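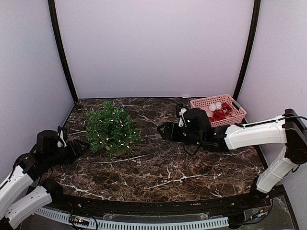

Re: [ratings] Match count mismatch and the cup weighting

On 10/01/2026 Kimie Hosoda wrote:

> I reran the full table from the raw results file and I can't reproduce
> the published ratings. My run reads 3552 matches. The header on the
> published table says 3629. The top of the table is mostly the same, but
> Vavell comes out below Pumier in my version and above them in yours.
>
> Two questions. Are the extra matches cup ties, and if so, which file are
> they in? And is the cup weight still 50, or did that change when the
> Spahić Cup moved to two legs?
>
> I'd also like to know how you score a tie that goes to penalties. The
> notes say "draw" in one place and "win" in another.

Kimie,

The extra matches are cup ties, all of them. They are in a separate file because the cup results arrive in a different layout, with both legs on one line. The import script splits each line into two matches and appends them to the league results before the run. If you read only the main file, you get the league total, so your 3552 is correct for what you loaded.

The cup file should have been in the archive. I have added it. The column order is home club, away club, first leg score, second leg score, penalties. Note that "home" there means home in the first leg, so you need to swap the clubs for the second leg or the home advantage goes to the wrong side. I made that mistake myself in the first version of the script, and it moved Estden up two places.

On the weights: league matches use 20. Cup matches used 50 as long as the cup was single leg. With two legs I kept the same total and split it evenly, so that a tie as a whole counts for what it did before. I did not want a club to gain twice as much for getting past the same opponent. The notes were not updated when I did this, and the old value is still in the settings file as a default. The script overrides it, but a clean run from the raw files won't. That may account for some of the Vavell difference, though I expect the missing matches matter more. Vavell had a long cup run and Pumier went out in the first round.
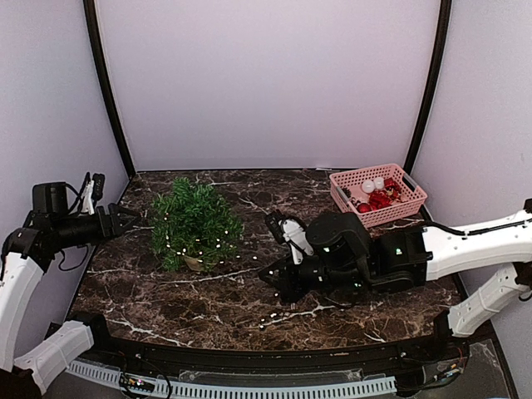 On penalties: the match is scored as a draw. The shootout decides who goes through and has no effect on the ratings. The line in the notes that says "win" is left over from an earlier draft and should be ignored. For a two-legged tie, the second leg is scored on its own result after extra time, whatever the aggregate was. So a club can lose the second leg, go through on penalties, and still drop rating points. I think this is right for a rating, even if it looks odd next to the cup bracket.

There is one more thing to check in your run. Matches have to be processed in date order, and the second leg has to go in at its own date. If you append the cup file at the end without sorting, the early ties are rated against the clubs' end-of-season strength. The totals will still balance, because every point gained by one club is lost by the other, so the checksum won't catch it. Sort on date first, then on home club name. The second key only matters when a club has two matches entered under the same date, which happens with postponed games that were typed in wrong. I know of two from September, both involving Estden, and I have written to the league office for the real dates.

If you still have Pumier above Vavell after that, please send me your ratings at the end of each month – plain text is fine – and I will compare them with mine to find where they part. I would leave the goal margin factor switched off for this test. It is off in the published table, and the code for it has a rounding problem I haven't looked into yet.

I will correct the notes and the default in the settings file before the next table goes out.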